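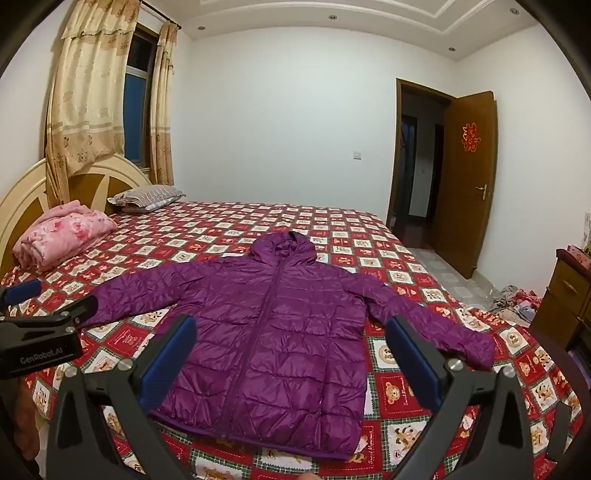
Figure 1. Wrist view, garment task: puffer jacket laid flat on a bed, both fingers of the hand-held gripper in view.

Week 6 handout: Comparing grippers, and what a comparison is worth

Read this before the Saturday lab at the Surnville site. Bring your Week 5 log sheets.

You have now read both vendor notes, the one for the Jullik two-finger gripper and the one for the Sterard. Each says its product is better on soft goods. They can't both be right, and I suspect neither of them ran a test that could have told them. The Jullik note reports 400 grasps on "assorted textiles" and never says which textiles. A folded dish towel is a textile. So is a quilted jacket with a hood and a zipper, and I would not expect a result on one to tell me much about the other.

Look at Figure 1 again with that in mind. Some questions a vendor note tends to skip:

Where do you grip? The baffles run across the jacket and the zipper runs down the middle. A pinch on a padded section and a pinch on the zipper are different tests. Log them separately.

What is under it? The jacket is on a patterned bedspread. If the fingers close on both layers, does your score sheet call that a success? Decide before you start.

What can the camera see? The fingers and their dark blue pads are in view, which helps. What happens between the pad and the cloth at the moment of contact is another matter – don't assume the view that looks fine now will look fine with a sleeve bunched up in front of it.

What about the background? Red and white squares with teddy bears make a busy surface. A segmentation model tuned on a gray lab table may do badly on it. Or it may do well, purple being easy to pick out. Try it and write down which.

On hand-held tools

The usual claim is that data collected by hand carries over to the arm. Sometimes it does. A person corrects for a bad grip without noticing, and an arm running the Srithong controller will not. Before you accept the claim, ask how many of the hand poses the arm can reach at all. In last April's class, 2 of the 13 logged paths went outside the joint limits, and the group had left them in the average.

Lab procedure

1. Same garment, same starting layout, both grippers.
2. Swap grippers halfway through, then swap back. Pads wear and people get tired.
3. Record every failed grasp, including the ones you think were your fault.
4. No percentages on fewer than 13 tries. Give the raw count.

Report: 2 pages, due at the start of the next class. "Gripper A felt better" is allowed, if you label it as a feeling.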